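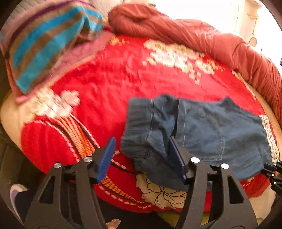
November 2, 2019

Long day, good day, and I want to get it down before I fall asleep. We passed 230 folds on the bedroom job at Mesteo! In August we were thrilled with six.

Denim is my favorite to work with now. Shorts especially, because the legs are short enough that you can pinch the hem, lift, and lay the whole thing over in one go. Lace still makes me slow down. I keep wanting to poke at it with my own fingers and have to remind myself that the gripper does the touching, I just steer.

What I keep thinking about is how different the laundry floor at Folia is going to be. When I started there it was all wrists and shoulders. You stood at the table, you folded, you went home and iced whatever hurt. Now two of us from the old folding line spend our shifts teaching the machine instead, and people ask us things! How do you tell the front of a pair of shorts from a heap? Where do you grab first? I never thought of that as knowledge, and I've been doing it half my life.

Not everyone on the line is happy, and I get it. The Vollatgate branch still hasn't heard what their hours will look like once the first arms go in, and I'd be nervous too. I said so at the meeting.

Tomorrow it's towels, then knits if there's time. The target is 1,000 folds before we move on to the Chaiyaporn job. My thumb is sore from squeezing but my back feels great. Need to buy hand cream.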